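**Handout 5: comparing grippers in simulation** (Purkgate robotics course, revised 12 January 2021)

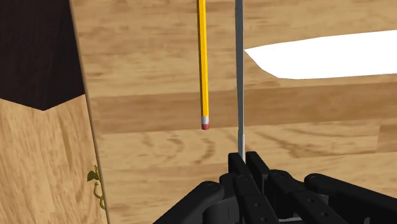

Last week we looked at two-finger grippers on block tasks. This week's exercise uses a multi-fingered hand and thin objects, which are harder to hold. Read these notes before the lab and bring your results sheet from December.

## Task

The hand has to hold a thin upright rod and keep it steady. You will run the same task with two controllers:

- **Falasora** – position control. Each joint is sent to a set angle.
- **Fukmont** – torque control. Each joint is given a force to apply, and the angle follows.

Run 150 trials with each. Do not change the friction settings between them. The random seed goes in the header of the log file, so write it down before you start.

## What to record

1. Time from first contact to a steady grip.
2. Tilt of the rod at the end of the trial.
3. Number of fingertips in contact.
4. Any drop, with the step at which it happened.

A trial stops after 500 steps. If the rod is still moving at that point, mark it as "not settled" – this is a separate result from a drop.

## Notes on the comparison

Position control is easier to set up but tends to squeeze too hard when the rod is thinner than expected. Torque control copes better with a change in width, though a poor gain will make the fingers shake. Check the gains against table 2 in Đặng before blaming the hand.

Contact on a thin rod is also sensitive to the time step. In the test log, trial 489 shows the rod slipping through the fingertips after the step was doubled. Leave it at the default.

Part two repeats the task with the two-finger gripper. Hand in both sets of logs together, with one page of comments.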